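3.2 Laying out the loose parts

Readers who have spent any time in a repair shop will know that a gearbox rarely comes apart in the order the manual promises. The manual for the older Brullemton winch, which was the machine most of our participants had learned on, gives eleven pages to disassembly and a single paragraph to where one might put things down. We came to this study with an interest in that missing part. Where do people put a gear once it is in their hand? What do they put it on, and next to what? And how much of what they know about the job is sitting there on the bench, in the spacing between one part and the next, when they go off for lunch and come back to it?

We spent most of two winters at the Stostdale workshop looking into these questions. The workshop takes in small winches, hoists and mill drives from farms and boatyards up and down the valley, and it has a long, low bench under the north windows where nearly all of the gearbox work gets done. It is a pleasant place to sit, although it is cold until the middle of the morning, and we drank a great deal of tea there. The mechanics were patient with us. They let us stand at their elbows, they let us mark the edges of the bench with tape, and they put up with being asked the same question four or five times when we had not understood the answer.

In all we logged 184 layouts, by which we mean any arrangement of two or more parts that stayed on the bench for longer than it takes to wipe one's hands. Of these, 11 were set aside because the job was called off before the housing was fully open. The remaining layouts held 845 separate placements. A placement is recorded each time a part is set down, so a single gear that is picked up, looked over and put back is counted twice. We went back and forth over this rule for some weeks. It does make the numbers look larger than a casual visitor might expect, but it has the merit of keeping the second look, and the second look matters a good deal in what follows.

3.2.1 Cloth, tray and bare bench

The first thing a newcomer notices at Stostdale is the cloth. Almost every mechanic spreads some kind of fabric before opening a housing, and each of them has an opinion about which kind. The favorite in our first winter was a plain woven cloth in a dark color, bought by the roll from a supplier in Flunthorpe and cut to the width of the bench. Terry toweling was thought to be hopeless, as the loops catch on teeth and leave lint in the roots. Paper was used for very oily work and thrown away after. A few people preferred a shallow tray with a lip, especially for bearings, which have a way of wandering off.

When we asked why cloth, the answer we got most often was that it keeps the parts from being nicked, and that is certainly so. A gear dropped on a steel bench, even from a hand's height, can raise a burr on the tip of a tooth that will be heard later on as a tick. But as we watched we began to think that the cloth was doing something else as well. It holds things still. A flat part laid on a woven surface stays at the angle it was given, and a shaft laid on its side is less inclined to roll. The mechanics could leave a part turned just so, with its worn side toward them, and trust that it would still be turned that way when they came back. One of the older hands told us that she never writes anything down until the cloth is full, and that if someone were to shake it out she would have to start the whole job over.

The color of the cloth came up too. Pale cloth shows dirt and was liked by those who wanted to see what had fallen out of a housing, such as flakes of metal or bits of old gasket. Dark cloth was liked for the opposite reason, in that it gives the eye a rest and lets the bright edges of the parts stand out. This is a matter of taste up to a point. For small turned parts, however, we found that people working on dark cloth picked up the wrong item a little less often, and when they talked to us about it they spoke of edges – the ring of light around the inside of a bore, the line along the crest of a tooth.

3.2.2 Neighbors and supports

A second habit, and one we had not seen described before, is the use of one part as a resting place for another. End plates, cover plates and large washers are the usual candidates, as they are flat and broad and come off early. Once on the cloth, a plate of this kind tends to become a little table in its own right. Smaller parts are set on it or leaned against it, and the plate keeps them together as a group. We coded a part as "plated" when any portion of it lay over a larger flat part, whether or not the two had been next to each other in the machine.

Plated parts turned out to be handled differently. They were picked up more often, they were put back closer to where they had been, and they were more likely to be the subject of talk. If a mechanic called someone over for a second opinion, it was very often about something that had been sitting on a plate. Our sense is that the plate marks a part as unfinished business. The parts on bare cloth have been looked at and passed; the parts on the plate are still being thought about. We would not want to push this too far, for there were mechanics who used plates simply because the bench was crowded, and on a busy morning in December there may be three jobs sharing a space meant for one.

Figure 4 gives a close view of an arrangement of this sort, with a flat metal plate on dark cloth and two gears near at hand. There is a clear contrast in surfaces. The spur gear is shiny and shows its flat face, so that the teeth can be followed around the rim, while the gear at the left is a darker and duller steel with long, straight teeth. A learner asked to sort parts by finish alone could tell these two apart at a glance. The plate has scratches and smudges of the ordinary kind, and its large round hole shows the cloth beneath, with a thin bright line along the rim. That line is just the sort of edge that the mechanics told us about.

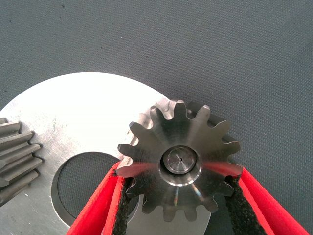 Figure 4. Spur gear, plate with circular opening, and a second gear (far left), with dark gray woven cloth beneath.

3.2.3 Which way the face goes

Spur gears have two flat faces, and on many of them the two are near enough alike that a beginner will not think to ask which is which. The experienced mechanics nearly always did. Where a pair of gears has run together for years, the teeth wear to suit each other, and a gear that goes back the other way around may be noisy for a long time. The Honorato mill drives that come through the shop are well known for this. At Stostdale the common practice is to lay each gear down with the face that was toward the input side uppermost, and to keep to that for the whole job.

This rule is easy to state and surprisingly hard to keep. Gears with long teeth are the worst offenders, as they are happier lying on their side than standing on end, and once a part is on its side it has no top face to speak of. People got around this in different ways. Some pointed the input end toward the window. Some tied a loop of string through the bore, where there was a bore to tie it through. One apprentice chalked an arrow on the cloth itself, a habit that was teased at first and then copied by half the bench before the winter was out.

We looked for a link between the care taken over faces and the time spent on reassembly. For the simpler winches there was little to find, and the jobs went together in much the same time whatever had been done on the cloth. For the mill drives the picture was clearer. Layouts in which every gear kept its face were rebuilt with fewer stops, and the stops that did occur were shorter. We take a stop to be any pause in which the hands leave the work and the eyes go back to the layout. The longest we timed was a little over 300 seconds, during which the mechanic stood with a gear in one hand, looked at the cloth, turned the gear over, turned it back again and finally went to put the kettle on. The gear went in correctly when he returned.

3.2.4 Limits of the bench record

Our record has gaps, and it is only fair to set them out. We could not see into the housings while work was going on, so we know when a part reached the cloth but seldom how long it had been loose. Parts that went straight into the wash tank and never touched the bench are missing altogether. The taped edges of the bench may also have made people tidier than they would otherwise have been, at least in the first few weeks; after that the tape was so dirty that we doubt anyone noticed it. Finally, Stostdale is one workshop with one long bench and a north light, and the habits that suit it may not travel. The comparison with the smaller shop at Flunthorpe, where the work is done on two tables pushed together and the cloth is shared, is taken up in Section 4.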